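4.2 The lid problem

Of all the things people keep in kitchens, the pot lid was the one our participants least wanted to discuss and then discussed longest. The interview guide gave lids a single prompt, tucked between baking trays and the drawer of takeaway cutlery. In the Akstead households it took up more of the recordings than any other item, including the kettle, which has a much better claim to attention.

We logged 2,033 put-away events across 38 households. A put-away event, as defined in Section 3, begins when a clean item leaves the draining rack, tea towel or dishwasher and ends when the person lets go of it and walks off. For plates this is a tidy definition. A plate goes to the plates. For lids it caused trouble from the first morning, as a lid is often let go of several times by someone who has every intention of coming back. We settled on counting the last release before the person left the room, and coded the earlier ones as rests. Participants who read our draft objected to the word "rests", which they felt made the lid sound tired.

Lids rested on worktops, on hobs, on top of the bread bin, on other lids and, in one household, on the washing machine for the length of the study. Asked where the lid of a given pan lived, participants answered promptly and with confidence. Asked to show us, they opened a different cupboard. Householder 14 opened four, found the lid in the oven, and told us that this was where it lived.

Three storage habits account for most of what we saw. In the first, which we call married storage, the lid stays on its pan and the pair goes into the cupboard together. It is admired by everybody and practised by people with large cupboards. In the second, separate storage, lids have a rack, drawer or door of their own. Separate storers were the most organised people in the sample and also the most likely to own a lid that fitted nothing. In the third, which the coding sheet calls inversion, the lid is turned over and set handle-down in its pan so that another pan can be stacked on top. Inverters spoke of this as a private discovery. There were 21 of them.

The handle is what makes all this hard. A lid without one would slide in beside the plates and give no further trouble, apart from at dinner. With a handle standing up from its middle, it takes the shelf space of a far taller object and uses very little of it. The point has been made before in the trade literature, usually by someone selling a folding handle. The two folding handles in our sample had both been left up.

Glass adds a difficulty of its own. A clear lid on a pale worktop is easy to overlook, and what gives it away is the rim and the handle. Several participants described putting a shopping bag down on one. Steel lids drew no such stories, though they did draw complaints about noise, chiefly from whoever was asleep at the time. The lid in Figure 3 has the features that came up most often in the interviews: round, transparent, dark at the edge, with a handle you could hang a tea towel from.

We had expected the Panasiuk rack, fitted in a third of the kitchens at the halfway point, to settle matters. It holds lids upright in a row, like toast. Use was high in the first week and then fell away, and by June most of the racks were holding chopping boards, which they did very well. The Drulletti drawer insert fared better, mainly in homes that had a drawer to give up. One participant put hers in the shed, where she reports it is excellent for seed packets.

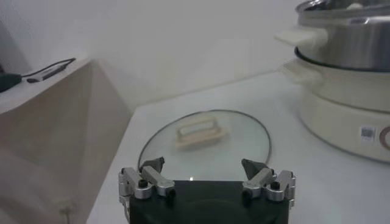
Figure 3. Glass pot lid with a looped beige handle, lying flat on a white tabletop.
Photograph and text of Section 4.2: Sinéad McGrath and Aniela Głowacki, Eltari Household Studies Group

The flat position matters for the coding. A lid lying flat with its handle up was scored as a rest unless the participant had left the kitchen, whatever they said about it afterwards. A lid leaning against tiles was scored as drying, even when dry, after a long argument between the two coders that is summarised in the appendix and will not be repeated here. Lids used as spoon rests were left out of the main count and given a table to themselves.

Agreement between coders was good for pans, good for plates and poor for lids. Most of the disputed cases turned on whether a lid placed on a pan it did not belong to had been put away. The first author held that it had, on the grounds that the cupboard door then shut. The second author held that it had merely been hidden. We report both versions in the next section, with the disputed events marked, and readers may side with whichever author keeps a kitchen most like their own.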